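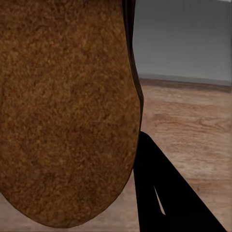

Ticket 79 - Right gripper reports "no object" while holding a shoe
Project: Ilel two-arm build, Grultomard sim scene
Status: open, workaround in place
Opened by: project bench, Asolik shared workshop

Symptom

In the shoe pickup run the right gripper closes, the joint positions settle, and the grip flag stays at 0. The task script then waits for the flag until it times out. A run is capped at 3000 steps. The run I logged hung at step 2708 and never got to the place stage.

The left gripper has not done this with either shoe. Both arms load the same gripper file, so I started by assuming the file was fine.

Tried first, no change:
- Restarted the sim and reloaded the scene
- Swapped the start positions of the brown shoe and the white sneaker
- Dropped the closing speed to half
- Rebuilt the collision mesh for the sneaker

The mesh was worth a try. The old one was a single convex hull, so the fingers were stopping on a surface that covered the opening of the shoe. The new one follows the collar. Contact looks better on the wrist camera, but the flag still reads 0 on the right side.
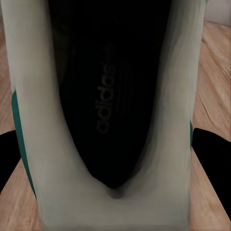
Wrist view, fingers on both sides of the sneaker.

Next I printed the raw contact forces for each finger. On the left arm both fingers report a force when they close. On the right arm only one does. The other sits at zero no matter what is between the fingers, and the flag needs both.

That ruled out the shoe. I stopped changing meshes at this point and put the old friction values back.
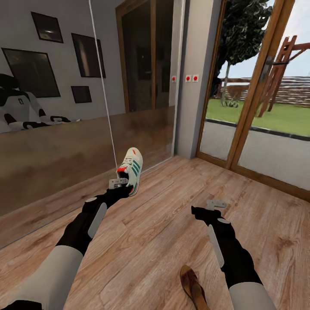
Maren Tolliver
Build owner, controls and simulation

Update, 4:20 pm. Ran the arms one at a time with the other parked open. Left arm alone picks up the sneaker and the flag goes to 1 as it should. Right arm alone picks up the same sneaker, lifts it clear of the floor, and the flag stays at 0. The grip itself is sound.

Opened the scene file and compared the two arms line by line. The right arm was made by copying the left and renaming the parts. One finger pad kept its old name, so the contact sensor on the right gripper is looking for a part that does not exist under that arm. The loader gives no warning for this. It returns zero.

Fix applied:
1. Renamed the pad in the right arm section to match its sensor.
2. Added a check at startup that stops the run if a sensor has no part attached.
3. Cleared the cached scene. Skip this and the old names come back - I lost an hour to that.

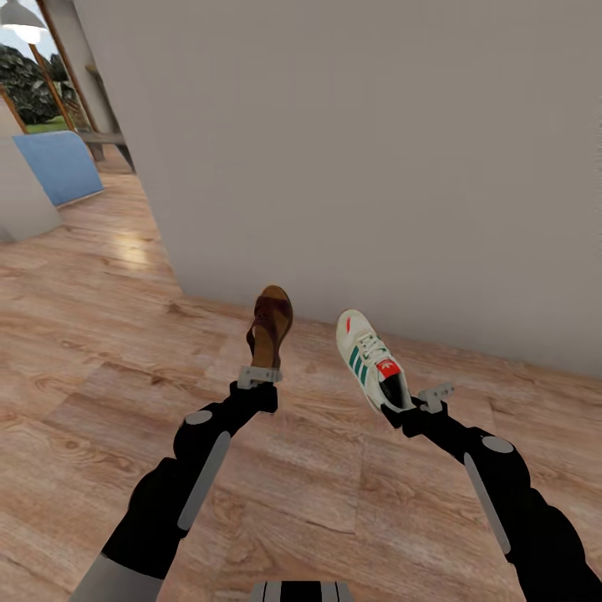
With both arms running together again, the flag now comes up on both sides, but the right one flickers for a few steps while the arm is moving. I have the script waiting for 2 matching readings in a row before it goes on. That is the workaround, and it is why the ticket is still open.

Still to do:
- Find out if the flicker comes from the pad friction or the solver step
- Repeat with the brown shoe on the right arm
- Copy the startup check into the Soler gripper test, which uses the same loader

Please do not edit the right arm section until the first item is closed. If you need to change the scene, work on a copy.

Asolik shared workshop - build log - contact the bench desk - Back to top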